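Home Guides Checklists Forum Archive Log in

How to write house rules for a robot folding bench (and get people to follow them)

Sooner or later a lab that teaches a two-armed robot to fold laundry ends up with a sheet of rules taped to a wall. Ours at Bratari ran to 58 rules at its worst. Rule 31 referred to rule 44, and rule 44 had been deleted. We now have a single page that people read all the way through, and the steps below are how you can get one too.

You'll need a bench, a robot, one garment everybody is sick of, and a pencil.

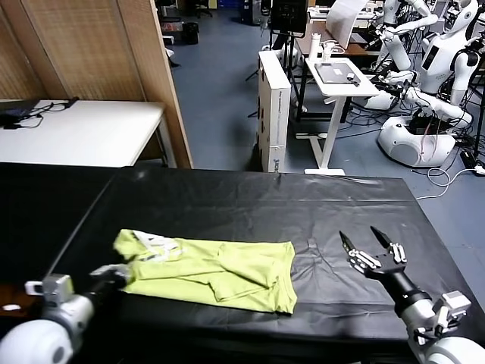
VALLACH, June

Step 1. Pick one garment and one surface, and write them down.

Ours are a yellow-green T-shirt and a long table under black plastic sheeting. Bright on dark is easy for the operator to read, and it is hard to lose a shirt that color. Your rule should name the garment, its size and the cover on the table. "A shirt" is no good. Someone will bring in a hoodie.

If the cover is glossy, say where the lights go as well. Glare moves when lamps move, and lamps move whenever a person over six feet tall walks by.

Step 2. Define the start.

Most arguments on our bench have been about what counts as "laid out." Write it the way you would for a houseguest who means well:

- Front up, collar pointing away from the arms.
- Hem toward the arms.
- Small wrinkles stay. Do not iron the shirt with your forearm.
- Sleeves however they land, unless the task sheet says otherwise.

The third line took us a month. A few people kept tidying the shirt between tries, and then we wondered why the robot did so badly with shirts that hadn't been tidied.

Step 3. Define the end.

Pick a finish you can judge from where you're standing. We accept a rough rectangle with both sleeves inside it. Creases are fine. A sleeve making a ridge under the top layer is fine. A sleeve waving at you from the side is a fail, however good the rest of it looks, and you log it as a fail even at 5:40 with your coat on.

Step 4. Say what each hand does when it has nothing to do.

People forget this one. When one gripper is working the cloth, the other needs a place to be: open, clear of the fabric, up off the table. Put that in the rule. An idle gripper resting on the shirt is a paperweight, and you will get very smooth tries that fall apart the moment the paperweight goes away.

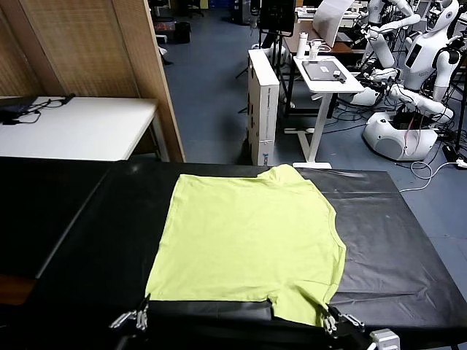
For any move that uses both hands, we add three lines. Both grippers close on the fabric before either one lifts. Take a corner each, and take only cloth, never cloth and table cover together. If one side slips, let go with both and start that move again. Dragging the shirt around by its one remaining corner is not a recovery, whatever the Celtidgate people call it.

Step 5. Keep hands out, and be dull about it.

Nobody reaches over the table while the arms are live. Stop the arms, say "stopped" out loud, wait for the other person to say it back, then reach. Yes, you'll feel silly. We have done it every time since the spring and you do get used to sounding like a submarine movie.

Loose cables get their own line on the page. Anything on the floor between the operator and the stop button is moved before the first try of the day.

Step 6. Set a batch size and stop when you reach it.

We do 100 tries, then swap operators. The full set is 500. Past 100 the operator starts inventing shortcuts, and some of them are quite clever, and none of them are in the rules. Write the clever ones on the back of the page and bring them to the next review.

Step 7. Cut the page.

Read it aloud at the bench with the robot off. Strike any rule that two people explain differently, then rewrite it or leave it out. We follow the Pryor habit here: to add a rule you must remove 2. It's a harsh exchange rate – we got from 58 rules down to one side of paper with it – and there was some sulking over rule 12.

Print it, date it, and throw out the old one. Check behind the door, where there is always another old one.

Comments (4)

foldedtwice: We had the same fight over "laid out." Ended up taping a printout of the starting position next to the bench. Worked until the tape gave up.

mk_bench: What do you do if the hem is flipped under at the start? Fix it or leave it?

Author: Leave it if it's under a hand's width. More than that, lay the shirt out again from scratch.

gantry_gus: Justice for rule 12.

Previous: Labeling your bins Next: Charging overnight Back to top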